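Skye Drummond
1/ March project: teach two robot arms to put a small thing in a small container. I drive them by remote control, they record every move I make, and later a policy trained on the recordings tries it without me. My qualifications are that I once packed a dishwasher.

2/ The setup at Mulholm is two arms on a rail facing a table, walled in with teacup wallpaper. Two arms means I have to think about both hands at once — a skill I lost sometime in grade school.
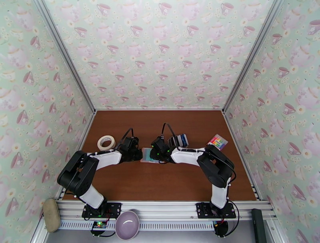

3/ Things I have learned about my own hands

They hesitate. I hover over an object for ages before I commit, and the arms copy the hovering faithfully. Train on enough of that and you get a robot with my personality.

4/ Target is 810 demos. I'm at 149. Pridham wants the first 100 redone because I kept switching which arm moved first. Fair. I called it variety. Pridham called it noise.

5/ Current rule: left gripper waits by the clear container, right gripper brings the other piece over, no improvising. I say the steps out loud like a driving instructor. It helps me and does nothing for the arms. 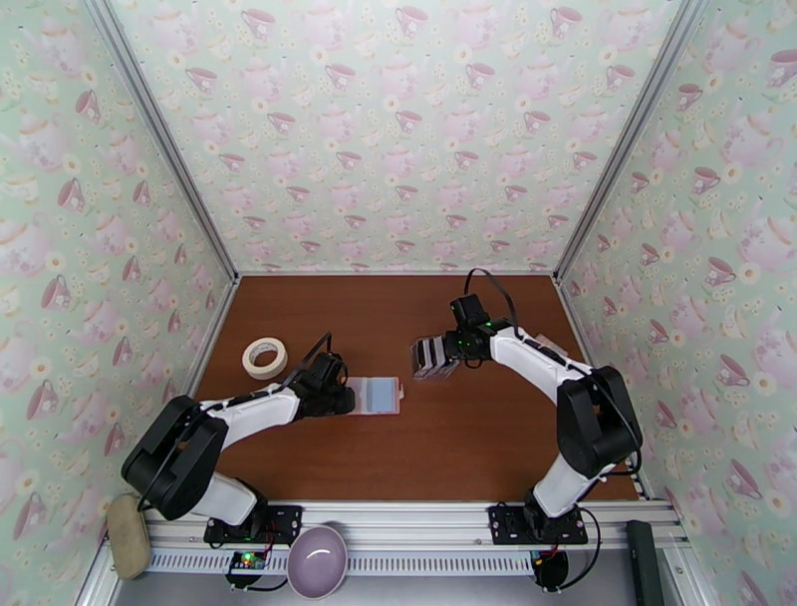
Lahlou: Keep a few of the fumbles if you recover from them. Ours only ever saw perfect runs and froze the first time it missed a grasp.

6/ Fine, that's the best news I've had all month. I have so many fumbles. I'm tagging the recoveries separately in Osus and leaving out the ones where I just let go of the controls and sighed.

7/ Back at it until 6. Only 661 to go, or 761 if Pridham gets his way.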